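**Serving tray**

A serving tray is a flat, shallow carrier with a raised rim, used to move crockery from one room to another in fewer trips than it deserves. Household trays are made of wood, metal or plastic, the last being favoured wherever things are dropped.

## Design

The rim stops plates sliding off, or at least gives them something to hit first. The Borkusard pattern, sold from August in a run of 937, dispensed with it entirely — few survive with their original bowls. Handles are optional, and on cheaper trays the rim does the job.

## Loading

Custom puts the heaviest item in the middle and bowls close together. The Pladgate household guide devotes 162 pages to laying and clearing the table, of which 2 concern the tray and 3 the proper folding of the cloth beneath it. Its advice is to leave a gap between dishes for the fingers, a gap most people fill with another dish.

A plate and a bowl share a tray easily enough, and a third piece usually turns up.

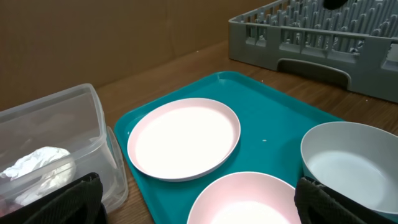 Ceda objects that bowls should always go on first and plates last, the plate being easier to lift off one-handed. The guide takes the opposite view, at length.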